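24/06/2021

**Rulholm wage figures revised down for lower earners**

Hourly pay for the lowest-paid third of workers in the Rulholm district grew more slowly over the past two years than first reported, according to a revision released by the Kovora labor statistics office. The office now puts the index for that group at 104, measured against a base of 100 set at the start of the series. The earlier estimate was 3 points higher.

The change comes from the way the office treats workers who move between part-time and full-time jobs. Under the old method, a worker who left the sample in one quarter and came back in another was counted as a new entry at the later wage. The new method links the two records and spreads the change across the gap. Most of the downward shift falls in the quarters after December, when temporary contracts in warehousing and food processing ended.

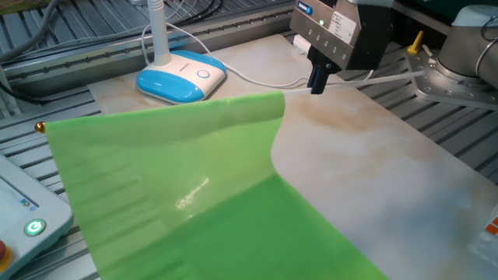 Figures for middle and upper earners were left almost unchanged. The office said job changes in those groups are less frequent and the linking step has little to work on. The gap between the top and bottom thirds is therefore wider in the revised series than in the original, though the direction of both lines is the same.

Prices are handled separately. The wage index is nominal, and the office does not publish a deflated version at district level. Readers who want real wages have to apply the regional price index themselves, and that index uses a different base period — a mismatch the office says it will remove when the next full series is issued.

The revision matters for local policy. Rulholm's minimum pay rule for public contracts is tied to the lower-third index, and the district council has used the earlier number in its budget. A lower index means a smaller scheduled increase. The council has not said if it will apply the revised figure this year or hold to the one already in the budget. 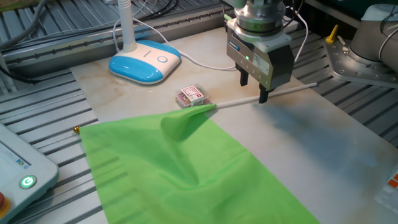

Shawky, in a written comment on the release, argued that the council should keep the original figure for the current year, on the grounds that contractors and workers had both planned around it. The comment also asked for the linked records to be opened to outside researchers, and noted that the method paper gives error ranges for the district as a whole but none for the separate wage groups.

A response from Korkard took the other side. It said a pay rule tied to an index should follow that index when it is corrected, up or down, and that holding to a withdrawn number would make later adjustments larger.

The office surveyed 53 employers for the district sample. Revised tables for the two neighboring districts will follow once the same linking step has been run on their records.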